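Handout 4: Notes on the Drenetix open day visit
Introduction to Automation, practical strand

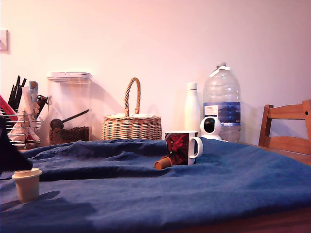
Photo: Chae-won Yeon / Drenetix, Clikthorpe site

These notes go with the visit to the Drenetix workshop in Clikthorpe. They cover the manipulation demonstration in the morning and the short talk after it. Students who missed the visit should read them together with chapter 3 of the course reader. The safety briefing is on a separate sheet.

1. What the demonstration was about

The company tests gripper arms on household objects. Most of the automation we have looked at so far deals with known parts in known places: a tray, a fixture, a belt that stops at the same point each time. The demonstration dealt with the opposite case. The table had a crumpled blue cloth on it, with cups and a mug on the cloth and ordinary kitchen things along the back. The arm had to work among all of this.

Chae-won Yeon, who led the session, called the exercise "cup sorting". The operator names a cup and a place for it, and the arm is expected to pick it up and put it there without disturbing the rest. The set used for the visit is one of 83 table layouts the team keeps on file. Layouts are changed between runs so that the software cannot rely on positions it has met before.

2. Points to note about the objects

Upright and tipped cups. The beige cup in the photograph is standing. The smaller orange-brown one is on its side, with its open end towards the mug. A standing cup can be gripped from above by the rim or from the side by the body. A cup on its side can roll when touched, and if the task is to stand it up, the gripper has to turn it as well as lift it. In the notation from lecture 5, write down the start pose and the goal pose for both cups and compare them.

The cloth. Folds change the height of the surface, so a cup may not stand level. They also make shadows, which can be mistaken for edges. Some of the arm's slower movements come from a rule that reduces speed close to a soft surface.

The mug. The handle faces right. A grip on the handle needs the wrist in a different position from a grip on the body. The printed pattern, dark red and black, is of less importance to the planner than the outline.

Clear objects. The large water bottle and the container of coffee beans are both transparent. Depth sensors often read straight through clear plastic and report whatever is behind it. The container is a useful case: the beans at the bottom should give a good reading, and the empty part above them may give none. Treat the missing part as occupied space when planning a path.

Thin objects. The wire rack, the basket handle and the long handle of the scoop are all narrow. At low resolution they can drop out of the depth image altogether.

3. How runs are recorded

Each attempt is logged as one episode, from the first movement of the arm to the release of the object or to a stop. The operator then marks it as complete, partial or failed. Partial means that the cup was moved but ended up in the wrong place or the wrong way up.

The team gave us the following figures for the cup tasks between May and the open day:

Episodes logged: 1,344
Marked complete: 815
Longest unbroken series on one layout: 200

Be careful with the second figure. It covers all operators and all layouts, easy and hard together, and the company did not give a split. You cannot work out from it how well the arm does with tipped cups. Several people asked about this in the discussion and the answer was that the split exists but had not been checked.

4. From the talk

The second half was given over to the planning software, which is called Faltamton. It works in two stages – first a rough path that keeps clear of everything on the table, then a finer one for the last few centimetres before contact. The second stage is repeated during the approach, so a cup that shifts a little can still be reached. If it shifts a lot, the arm backs off and the first stage starts again.

There was also a question about the fingertips. The pads are soft and are changed when they lose grip. The older hard pads, from the Kang unit, are still used for heavier items.

5. Work for the seminar

a) Choose one object from the photograph and list the grips that a two-finger gripper could use on it. Say which you would try first.
b) Sketch the table from above. Mark the areas where you would expect the depth reading to be poor.
c) Write a definition of "complete" for the task of standing up the tipped cup. It should be clear enough for two operators to give the same mark.

Bring the sketch on paper. Answers to a) and c) can be handed in through the course page, up to one side in total.

Notes last revised 01/10/2023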